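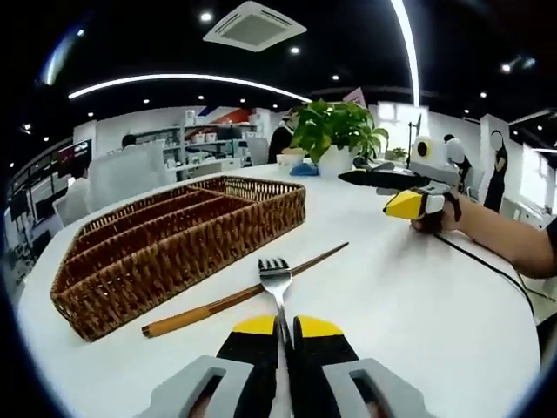
March, 4:50 pm

Cutlery tray, second look. The Flestix listing calls the wicker one a "full table organizer." I have doubts. It has three long compartments, all parallel, so forks in one, chopsticks in another, and everything else fights over the third.

The listing also claims 2,000 uses before the weave loosens. No word on what counts as a use. Ignoring that number until someone shows me a test.

Things I want settled before we order 50 for the Carell lunch tables:

Do fork tines catch in the woven partitions? I'd bet yes, at least on the way out.
Do chopsticks stay as pairs? Single ones wander all over the white table as it is.
How do you clean crumbs out of wicker? The Yap notes say "shake," and I don't count that as cleaning.

Futa quoted over 90 for a plain metal tray – too much, but it would go through the dishwasher. Asked them for a smaller one.

Plant stays on the far side of the table for now. No order yet.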